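Folding and Packing Assistant (part time, June start)
Cletow Shirt & Cloth
Posted under: Open positions
Location: the Lavoie building, 3751 Fletov Avenue, second floor
Hours: 30 a week, mornings or afternoons
Reports to: the finishing lead

Hello, and thank you for clicking through. We know that a posting with the word "folding" in the title doesn't get a lot of hearts racing, so if you've come this far you may already be our kind of person.

Cletow is a small company that gets printed clothing ready to go out into the world. Schools, choirs, summer camps, bakeries, bowling leagues and a great many family reunions order shirts, and once the printing is finished they come to our room upstairs to be looked over, folded, stacked, labeled and boxed. We also do a line of plain table cloths and cleaning cloths under the Flivberg name, which are quieter work and a nice change from sleeves. Last summer we had 3274 orders go through between the first camp and the last reunion, and we would like another pair of hands before it all starts up again.

About the work

Most of your shift will be spent standing at a white table with a shirt in front of you. You lay it out, smooth it, check it front and back, bring in the sides, tuck the sleeves, fold it up so the print lands where the customer wants it, and put it on the stack. Then you do it again. There's a rhythm to it, and people who like this job tend to like it a lot — we have folks on the team who came for one summer and are still here, and who will tell you at some length why the standard fold should start at the left shoulder. (Others will tell you the right. We've stopped trying to settle it.)

Not everything is a plain tee with a logo on the chest. We get soft thin cotton that slides around and won't hold a crease, heavy stuff that holds every crease you didn't want, tiny shirts for toddlers, enormous ones for people's uncles, and prints that run so high up under the collar that the usual fold would hide half the words. Part of the job is noticing that before you've done a whole box the wrong way. If you do a whole box the wrong way anyhow, you tell somebody and we all unfold together. It happens to every one of us.

You will also:

Check each piece for loose threads, missed spots in the print, and stains, and set aside anything doubtful
Match stacks to the order sheet by size and color
Tape up and label boxes for the afternoon pickup
Fold Flivberg cloths into quarters and band them
Wipe down the tables at the start and end of your shift
Help put the room back in order, which includes chairs

About the room

We think people ought to see where they'd be spending their mornings before they fill out a form, so have a look. It's one big open room with a dark gray floor, and long enough that the tables can run in a line. There's a glass-front cooler along one side that we keep stocked with tea, cola and water, and it's free to everybody on shift. Snacks are free too. They tend to end up scattered wherever people have been sitting, and you're welcome to scatter your own, as long as wrappers stay off the folding surface. 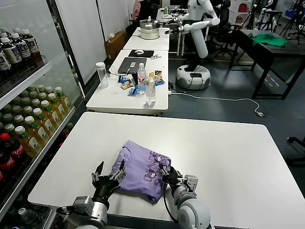
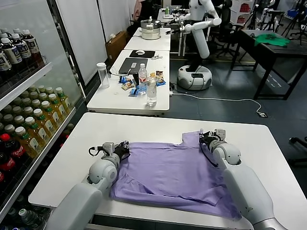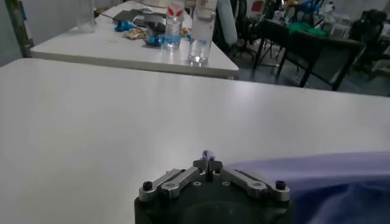
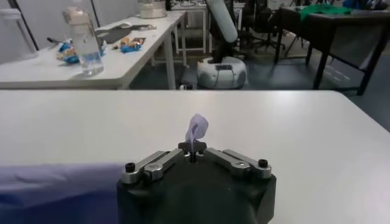

Purple cloth on the white tables at Lavoie. The first picture has the cartoon print in it, and the cooler is on the left in the first two.

The purple is a favorite of ours. Lavender is a hard color to check, by the way, and we'll teach you how to tilt the fabric toward the light so that a faint smudge shows up. You get quick at it after a couple of weeks.

The steel pot at the back gets used for lunch. We have a loose habit of cooking something together when the orders allow, usually dumplings or corn or whatever someone brought in, and you can join or not join exactly as you please. Plenty of people prefer to go for a walk at lunchtime and Fletov Avenue is a pleasant street for it, with a good bench in front of the library and a bakery that puts out the end pieces at a discount after one o'clock.

Who we're hoping to hear from

You don't need experience. We have hired people straight out of high school, people coming back to work after years at home with kids, retired people, and one former piano tuner, who was wonderful at it. If you've worked in a clothing store, a laundry, a hotel or a theater wardrobe you will pick it up in a day. If you haven't, give yourself a week and don't be hard on yourself in the meantime.

We do care about patience. A shirt that has gone crooked can nearly always be saved by opening it out and starting over, and we'd much prefer you did that than press on and hope. We care about people being kind to each other in a shared space. And it helps a good deal if you don't mind repetition, or better yet find it restful. Most of the team listens to something while they work — one earbud is fine, two is not, so that you can hear people coming past with boxes.

You should be able to stand for a good part of the shift, though we have tall chairs and you're free to use one whenever you like. Boxes can get heavy and there's a cart for them. If lifting is a problem for you, tell us and we'll arrange the tasks so you don't have to. Same goes for eyesight, hearing, sore wrists, or anything else we could work around by moving a table or changing the order of things.

You'll need enough English to read an order sheet and ask a question. It doesn't have to be fancy. Four or five languages get spoken in the room on a busy day.

Pay and practical things

Pay is hourly and the current rate is listed on the application form, along with the two shift patterns. Training hours are paid at the same rate as all the others. You get paid time off from your first week, and it builds up as you go. We close for a stretch at the end of the year and everybody gets paid for that as well.

Shifts run from 8 a.m. to 2 p.m. or from noon to 6 p.m. You'd pick one and mostly keep to it, with the understanding that people swap with each other when there's a dentist or a school play. Please don't ask for a mix of both in the same week; we tried that and the order sheets got into a terrible tangle.

There's bike parking behind the building and a bus stop out front. Car parking is on the street and it can be a bit of a hunt before nine. The building has an elevator and step-free access from the back entrance. Wear whatever is comfortable, keep bracelets and long rings at home (they snag the thin cotton), and bring a sweater, as the room is cool in the mornings.

The Lavoie building is shared, so you'll meet people from other floors on the stairs. Our own room is 3000 square feet, which sounds like a great deal until three camps all order in the same month.

How to apply

Fill in the short form on the Cletow careers page, or print it and drop it in the box by the second floor door, or come by between 10 a.m. and 4 p.m. and ask for a paper copy. All three go to the same pile and get the same reading. We don't need a resume, but you can attach one. There's a space on the form that says "tell us about something you take care over," and we would love for you to use it. Past answers have included pie crust, a stamp collection, a dog with complicated ears, and a very long letter about ironing that got passed around the whole team.

If it looks like a fit, we'll ask you in for an hour. We pay for that hour. You'll get a tour, a drink from the cooler, and a short stack of shirts to fold alongside somebody from the team, who will show you the fold first and then leave you to it. We aren't timing you. We'd like to see how you go about it and we'd like you to see whether you can stand us for a whole shift. Bring questions, and bring a friend or a support person if that makes the visit easier.

You'll hear back either way, and you'll hear from a person. It may take us up to two weeks in the busy part of May, so please don't take silence as a no.

We have two places open on the morning shift and one in the afternoon. If none of those suits you but you'd like to be thought of in the fall, tick the box at the bottom of the form. Fall is mostly marching bands and the Flivberg holiday cloths, and it's a lovely time to start.

Cletow welcomes applicants of every age and background.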